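Rollilau Dry Goods Set
Jar, bowl and spoon
Sold by Prothero Kitchen Supply

The Rollilau set is three pieces for keeping and dishing out sugar, salt and other dry goods: a glass jar, a white ceramic bowl and a long-handled spoon. It ships as a set and is boxed as a set. We don't split boxes, but replacement jars and spoons can be ordered with the part numbers below.

The jar is clear glass, so you can see when it needs filling. The lid is black and screws on. Take the lid off before the jar goes in the dishwasher and wash it by hand.

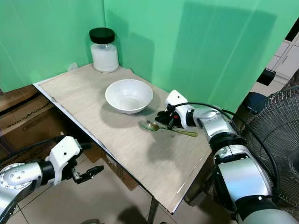

Bowl and spoon

The bowl is white with a wide, smooth rim and a deep inside. It is safe in the dishwasher. It is not meant for the oven.

The spoon has a gold-toned finish that darkens with use. Some customers like it that way -- if you don't, a soft cloth and a little metal polish will bring it back. Do not leave it standing in salt. The long, thin handle gives you some reach when the jar is getting low.

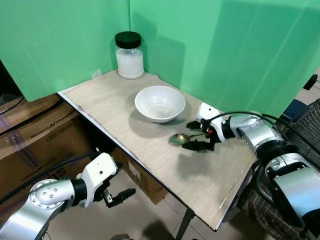
Wash everything once before first use and let the jar dry fully before you fill it, or the contents will cake along the bottom. The same goes for refills. A jar that has been washed in the evening is best left open until morning.

Part numbers
Full set: 2000
Jar with lid: 279
Spoon: 304

The Bralline set uses a different lid thread, and its lids do not fit this jar. Horau lids do fit.

Orders leave our warehouse within 23 days.

Page updated Monday, February 11, 2019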